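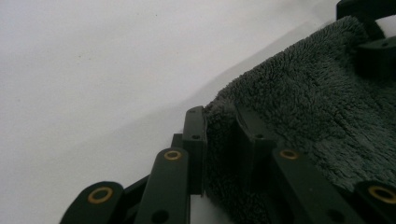
Que método de dobrar ocupa menos espaço na gaveta quando o tecido é felpudo?
A dobra em três no sentido do comprimento, seguida de mais uma dobra ao meio, foi a que deu pilhas mais baixas nos nossos ensaios.

Relatório do projeto - Dobrar e arrumar panos
Grupo: Mireille Najjar, Vitalii Kravets, Elie Zoubi
Orientador: Nabil Mahasneh

O trabalho começou em janeiro, com a escolha dos tecidos. Usámos panos lisos de algodão e panos felpudos de cor escura, estendidos sobre uma superfície clara para se ver bem o contorno. Comparámos 2 métodos: a dobra em três e o rolo.

O pano felpudo deu mais trabalho. As argolas do tecido prendem umas nas outras e a borda não fica direita à primeira. O Vitalii alisava com a palma da mão do centro para fora antes de cada dobra, e adotámos isso como regra. No pano liso este passo não fez diferença.

O rolo é mais rápido, mas desfaz-se quando se tira o pano do lado. A Mireille experimentou rolos mais apertados - aguentaram melhor, embora o pano saísse com vincos nas pontas.

Dificuldades: nas primeiras sessões misturámos panos lavados e por lavar, e as alturas das pilhas não eram comparáveis. Repetimos essa parte só com panos lavados e secos ao ar.

Falta testar toalhas de banho, que não couberam na gaveta que tínhamos. O Elie fica com as tabelas e entrega a versão final em 26/04/2024.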